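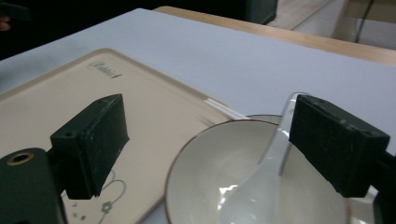 About us

Hi, and welcome to Usix! We're a small tableware shop, and by tableware I mostly mean bowls, soup spoons and trays, because that's what I kept buying for myself until my kitchen ran out of shelves. I do sell other things (there's a pretty good plate section if you scroll down far enough), but soup is where it all started and soup is still what I eat for lunch most days.

The shop opened in December with 12 kinds of bowl and one very wobbly display table. These days we carry 411 different items, and the table has been replaced, thank goodness. You'll find us on Pawlak Street, next to the shoe repair place, with the green door and the bell that sticks when it rains.

What I like best is a plain white bowl with a thin brown rim. I'm not sure I can explain it! The brown line makes even canned tomato soup look like somebody cared. Put a white ceramic spoon in it, the kind with a deep scoop, and you have my favorite set in the whole shop. We call it the Greller set, and you can buy the bowl and the spoon separately if you've only broken one of them. People do ask.

A word about spoons. Ceramic ones feel strange for the first few bites if you grew up with metal, and then you stop noticing. They don't clink the same way, and they don't get so hot that you burn your lip on a noodle broth. Check the length of the handle before you order, though – a short one will slide right down into a big bowl and you'll be fishing it out with your fingers. Every listing gives both measurements.

Trays came later. A customer wanted something to carry soup from the kitchen to the couch, so I went looking and ended up with the Protus range: rectangular, rounded corners, a little raised rim all the way round. The beige one outsells everything else. I'd get the large if you have the cupboard space, so there's room for bread.

We've packed more than 2,106 orders from the back room, each piece wrapped in paper and wedged in tight. If something gets to you chipped, send me a photo within 3 days and I'll mail another one. You don't have to return the broken piece (they make nice drainage for flower pots).

The shop is open Tuesday through Saturday, ten to five, and the website takes orders any time. Come by and pick things up, hold them, try a spoon in a bowl and see how it sits. There's usually a kettle on!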